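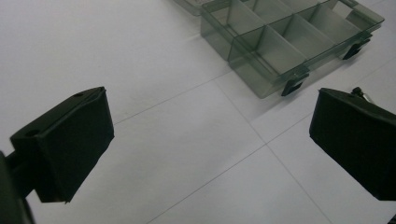 Search news and notices Go

Home storage, Small parts

Plillness Opens Small-Parts Sorting Program to Area Households

17 November 2021. Plillness, the home organization service, today announced a sorting program for the small items that collect in household drawers: clips, hooks, screws, spare buttons and the like. Sessions will be held in the Liu workroom and are open to any household by appointment.

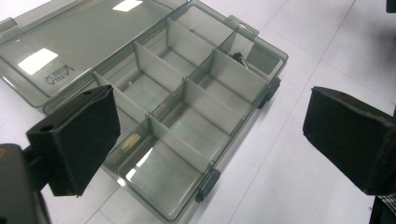
A compartment box with its lid folded back, mostly empty.

Each session lasts two hours. Participants bring one drawer's contents, clear a table, and sort by use before anything is put away. "People tend to buy the box first and decide what goes in it later," said Heidrun Lanz, director of Plillness. "We ask them to sort first."

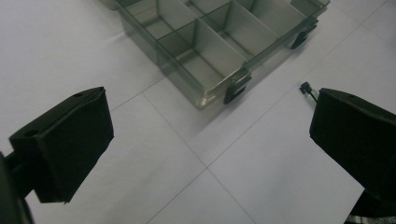 The program grew out of a trial in May, in which nine households kept a written record of what they looked for and where they found it. Jui-lin Chou, who led the trial, reported that items stored in closed, solid containers were the ones most often bought a second time. Tinted plastic of the smoky-gray kind used for the organizer lets enough light through for the surface under it to show faintly, and Plillness recommends see-through walls of this sort for anything kept on a shelf. Boxes for drawers may be of any material.

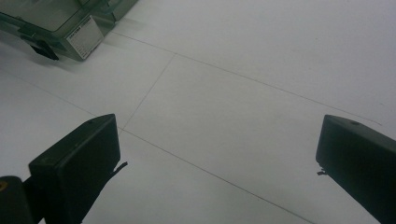
Households are also asked to label each box on a short end, so that it can be read when boxes stand side by side. A printed guide by I-hsuan Tsao will be given to all participants and covers labels, dividers and latches.

Appointments may be made through the Plillness front desk.

Comments

Ngan-ling F.: Can I bring sewing things, or is it hardware only?

Hoi-yan Cheng: My buttons and picture hooks share a jar. Signing up.

dravulo6: Is there parking at Liu?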